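October, late afternoon

Kevser wanted me to write down where we are with the plate-and-pot set before I forget it all again, so I'm doing it with a mug of tea and one eye on the clock. The set has to go to Ostley by the end of the month and I still keep changing my mind about the small stuff!

Green. We're staying with green for the cubes. I know Selim liked the orange ones (he has told me so, more than once, in the hallway) but the orange did something nasty next to the tape and the labels and I was always looking at it first and at the task second. Green sits nicely on white. It's less happy in the black pot, where you have to lean over and look straight down into it, but I've decided I like that. You put a cube in and it goes away a bit. Nurhan thinks that will bother people. We'll see.

Edges: keep the softened ones. The sharp-edged batch from Drerow looked lovely in the box and was horrible to pick up 11 times in a row. I still have a dent in my thumb. Kevser has put them on the high shelf and I would like them to stay there.

Plates. I went back and forth on this for longer than I want to admit. The little square trays were out first -- things slid into the corners and stayed there. Then the bowls, which are deep enough to turn every cube on its side. A round white plate with a low rim does the job, and you can buy it anywhere, which matters if Ostley loses one. Saadet asked whether the rim should be higher. I tried a higher one and kept knocking the cubes against it on the way out, so no.

The other half is the black container. Nelly calls it the bin, Selim calls it the pot, and the order form from Gündoğdu calls it a "vessel, round," so whoever reads this later, those are all the same item. Wants to be dark, round, plain, no handle, no lettering. The one with a handle kept getting turned so that the handle pointed at whoever was working, and then they'd use the handle to drag it closer and the distances were useless.

Distances, then. I had a paper template for these and it has vanished, probably into the recycling, so for now I'm setting the two things down by eye and I'm not going to pretend otherwise. I like enough room between plate and container that you have to commit to the move, and I like it both ways, with the container off to the side and with the container straight behind. Side is easier on the elbow. Behind is prettier. I'd be glad if somebody with patience would try both and write the results on the facing page (legibly, Selim).

Plate and black container, light tabletop.
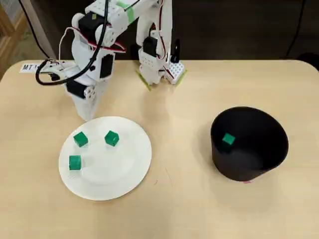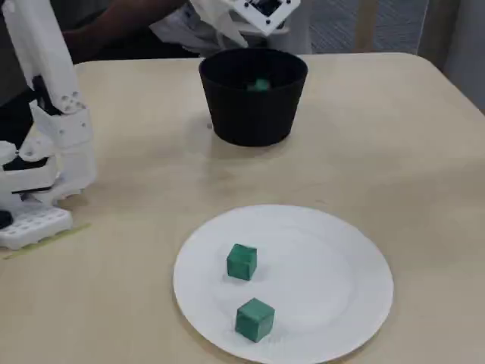
I also want to put in a word for the table. Nelly has been after me to cover it with the gray mat, and I did lay the mat down for a morning, and I took it up again after lunch. The mat grabs the bottom of everything and it smells like a tire. The pale top is kinder to the eyes and the colors come out the way they are. It does show every smudge and it has picked up its share of scuffs, so a wipe before you start, please, with the soft cloth and nothing from the spray bottle under the sink -- that left streaks on the Surnell bench that are still there.

Packing list as it stands: cubes, two plates (one spare), one container, the instruction card, a cloth. The card is too long. Nurhan cut it down to half a side and I put a sentence back in, and then she took it out, and I think she's right.

Box size is still open. Gündoğdu wants us to take 600 of the flat ones and I only want enough for the first round. Kevser is going to ring them. If they'll split the order we go with flat, plates on the bottom and the container upside down on top with the cubes inside it in a little bag. I tried it with a bag from the kitchen drawer and the lid closed on the second go.

Still to do: new template, in card this time, with my name on it. Ask Saadet for the good scissors back.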